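Questions about the long green tables

Updated September 25, 2020

On this page we collected the questions which members ask us most often about carrying, placing and cleaning the green tables in the Brirkwood hall. If your question is missing, please leave a note in our box near the entrance.

Which tables do you mean?

We mean the long ones with the pale mint-green top. The small folding tables belong to the kitchen group and they have their own rules. 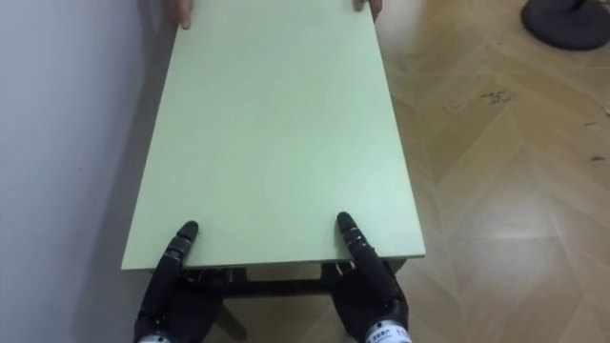
Brirkwood Community Hall – Room and Furniture Team

How many tables are there?

We have 21 long tables. At the moment 19 can be booked and two are kept back for repair. If you need all of them for one event, please ask early and we will see if the repair can be finished before.

May one person move a table alone?

No. A table is always carried by two, one at each short end. It is possible to drag it alone, we know this, but dragging makes marks on the light floor and it is bad for the legs.

Where should I hold it?

Hold the short end with both hands, one near each corner. Most of the hand goes under the top. What stays above is only for balance, so you don't need to squeeze. Keep the two hands at the same height, otherwise the table turns a little and the other person feels it immediately. 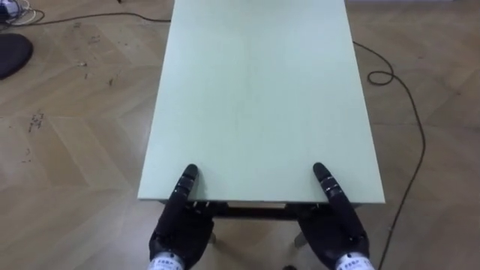

Holding the short end, one hand toward each side.

Can I hold it by the dark rail under the top?

Please hold the top itself. The rail is part of the underframe and it is not comfortable for the fingers. On some tables the screws there were changed in August and the heads are a bit sharp.

Who says when to lift?

The person who will walk backward. This person counts to three, and both lift on three. The same person says "down" at the end. If you are the one who walks forward, you look at the way for both of you, and you speak when there is a door, a bag or a child.

How high should we lift?

Only so much that the legs are free from the floor. A hand's width is enough. Higher is tiring and it makes it harder to put all legs down together.

How close to the wall can a table stand?

For a buffet you can put the long side near the wall, but leave a small space so the edge does not rub the paint. For sitting on both sides you need at least the width of a chair plus a person who wants to pass. In the room plan we use 23 inches for one person sitting, and we ask you to stay with it – closer together looks fine until everybody has a plate.
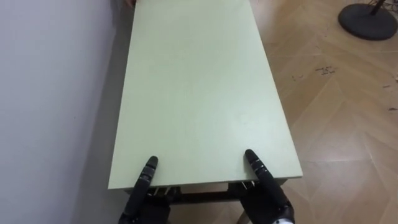
Long side by the wall, with the wooden floor on the other side.

The top has smudges and light marks. Should I report this?

No, this is normal for these tops. They are matte and they show every hand. Wipe with a damp cloth and a little Bristico soap, along the length, and then once with a dry cloth. Please report only a deep scratch, a lifted edge or a burn.

Can I use a stronger cleaner?

We would like you not to. Last year somebody tried a kitchen spray on one table and the color became lighter in a spot the size of a saucer. For glue or tape, leave the soap water for a few minutes and rub slowly with your cloth. A knife is not allowed.

Do I need a tablecloth?

For food and for paint, yes. For meetings and card games it is your choice. The Ikar covers in the cupboard fit the long tables, the Watkins ones are shorter and leave the ends free.

A table is shaking. What can I do?

First move it a little to the side. The floor is not perfectly even, and often the shaking is gone.

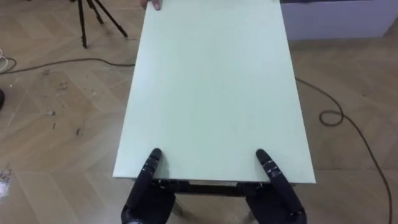

If it still shakes, look under the top and check if each leg stands straight. Do not tighten anything with force. Put a yellow sticker on the short end, write your date on it, and take another table. We check the stickers once a week.

Where do the tables go after the event?

Back to the side where you found them, in one row, with the tops clean. Please don't put them on top of each other, also not for one night.

Can we borrow a table for our home?

Not at present. The tables stay in the hall. For a party at home you can ask the kitchen group for the folding ones, they lend up to four.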